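Satwood Play Kitchen Set: data card

2 comments · 30 shares

Satwood is an inventory of toy kitchen pieces used for sorting and tidying tasks on a white tabletop. Benedicta Korletey maintains the list. This version is dated Tuesday, June 2, 2026, and replaces the Aryee list.

Contents

Cookware is teal: kettles, and a round piece with a short silver handle, logged as "lid/dish" until the naming is settled. Food items are toy fruit and vegetables, mainly red, yellow and purple. Serving pieces include a dark gray round plate and a black tray. An orange and white checkered cardboard box with an open top is the usual container for fruit.

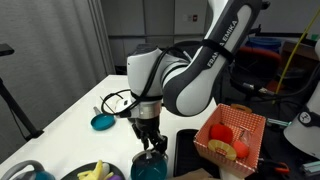 Item names are lowercase and carry a color first, then a noun — "red apple", "yellow pineapple slice". Bananas joined in a bunch count as one item. Where the type of a piece is unclear, use the color and the word "item". Do not guess.

Layout notes

Layouts are not fixed. Pieces may rest on the plate, in the box or directly on the table. An item is labeled "in box" only if it lies fully below the rim; otherwise use "at rim".

Files

The list holds 700 layout entries in 2 plain text files, one for cookware and one for food. Fields are separated by tabs. Corrections go to the Skandach tracker under the tag "kitchen" — include the entry number.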